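Upstairs room at the Nyitrai Building open again with new floor and more tables

9th August

The large upstairs room at the Nyitrai Building in Nernstead is back in use, with a new floor, repainted walls and furniture that will stay in place between bookings.

The room had been closed since December, when a burst pipe above the back stairs let water in over a long weekend. The old carpet was lifted the following week and thrown out. For a while there was some doubt the room would reopen at all, as the building's owner, Lakwood Holdings, had been considering dividing it into smaller offices.

That plan has been dropped. Lakwood signed off on the repairs in autumn and has kept the space as one room of 1,222 square feet, available by the half day, the day or the month.

"We had people ringing every week to ask when they could have it back," said building manager Mavis Dunleavy. "There are plenty of small rooms in town. If you want to spread out and leave a bit of space between the tables, you don't have many choices."

The biggest change is underfoot. The carpet has been replaced by wood planks in a mix of grey, brown and tan, laid by Nernstead firm Ulell Floors. Dunleavy said the old carpet was hard to keep clean and had worn through near the door well before the water got to it. The mixed colours were chosen partly so that a single plank can be swapped later on without the new one standing out.

The walls have been painted white, the same as before. Lakwood had offered the option of a pale green along one side, but the regular users who were asked preferred to keep it plain. The ceiling, also white and divided into panels, was repaired where the water had come through.

The furniture is a bigger departure. Under the old arrangement, hirers carried folding tables up from a storeroom on the ground floor and carried them down again at the end of the session. The folding tables have gone to the Nernstead rowing club. The room now has its own long white tables, a white shelf unit with open compartments, and a round table in pale yellow that was not part of the original order.

The yellow table came from a café on Station Street that closed last year. Getsemaní Quintero, who drew up the layout for Lakwood, saw it in the window of a second-hand dealer on her way to a site visit and paid for it herself.

"Everything on the list was white and rectangular," Quintero said. "I thought the middle of the room could use something you can sit around. I put it in on the Friday before handover and hoped they would like it, and they reimbursed me."

It has become the most used piece of furniture in the room, according to Dunleavy. Groups tend to leave their bags on the floor beside it and work there, with the long tables taking the overflow – keyboards, water bottles and whatever else has been put down.

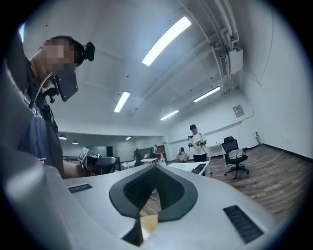
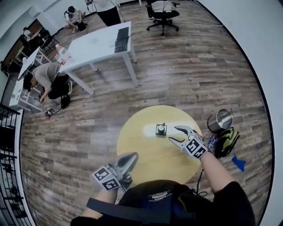
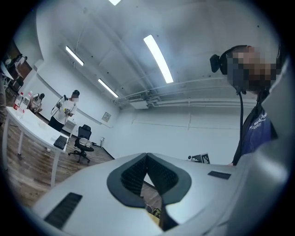 The upstairs room at the Nyitrai Building, in use. The yellow table is in the second picture.

Quintero said her main concern was keeping the centre of the floor clear. Her first drawing had two rows of tables running the full length of the room, which would have seated more people but left only a narrow way through. The second drawing put tables out to the sides. That version was tried with masking tape on the floor before anything was delivered, and a few of the regular hirers were invited in to walk around it.

One change came out of that visit. The shelf unit had been drawn on the wall nearest the door, where several people said it would be bumped by anyone coming in with their arms full. It was moved against another wall.

The work cost less than Lakwood had set aside. The flooring took up most of the budget, and the painting was done by the company's own maintenance crew over 8 working days. Lakwood would not give a total, but said insurance had covered the water damage and the furniture was paid for separately.

Rates have gone up slightly. A full day now costs $400, which includes the tables, chairs, heating and use of the small kitchen across the landing. Half days are charged at a little over half of that. Monthly hirers are quoted individually, and there is a lower rate for registered community groups based in Nernstead.

Bookings made before the closure have been honoured at the old price. Dunleavy said seven hirers were affected when the pipe burst, and all but one of them have come back. The exception, a quilting group, moved to the hall at St Bride's and has decided to stay there for the better parking.

Parking remains a sore point. The lot behind the building is shared with the dentist and the tax office on the ground floor, and spaces are hard to find on weekday mornings. Lakwood has asked hirers to unload at the rear door and then move their vehicles to the municipal lot on Cooper Lane. There is a goods lift beside the rear door, and the key is kept at the front desk.

The room can be used from eight in the morning. Evening hire finishes at ten, and anyone planning to be there past seven needs to let the front desk know the day before so the outside lights can be left on. Dunleavy said this rule was often forgotten under the old arrangement, and she has put it in larger type on the new booking form.

There are a few other new rules. Tables may be moved during a session but should go back to their marked places afterwards. Nothing is to be taped or screwed to the walls. Food is allowed, although hirers have been asked to keep hot dishes in the kitchen. Bins are emptied once a day, and anyone expecting to produce more rubbish than usual can ask for a second one.

Personal belongings can be left on the shelves overnight by monthly hirers only, and at their own risk. Anything else found at the end of the day is taken to the front desk and kept for a month. Since the reopening, the box there has gathered an umbrella, several water bottles and one child's rain boot.

Some jobs are still outstanding. The blinds have been ordered but were delayed by the supplier, and the room can get bright in the afternoon. A door closer on the landing needs adjusting and slams if it is let go. The washroom at the top of the back stairs is waiting on a new tap – the one on the ground floor is open in the meantime.

Quintero has also suggested adding coat hooks along the entry wall before winter, after seeing jackets piled on the ends of the tables. Lakwood has agreed to this, and the hooks should be up by December.

There are no plans for an official opening. Dunleavy said the room had been booked within days of the floor being finished, and it was simpler to let people get on with it.

Residents and groups who would like to look at the room before booking can ask at the front desk of the Nyitrai Building on weekdays. Visits are arranged around existing bookings, so it is best to call first. Booking forms are available at the desk or by mail.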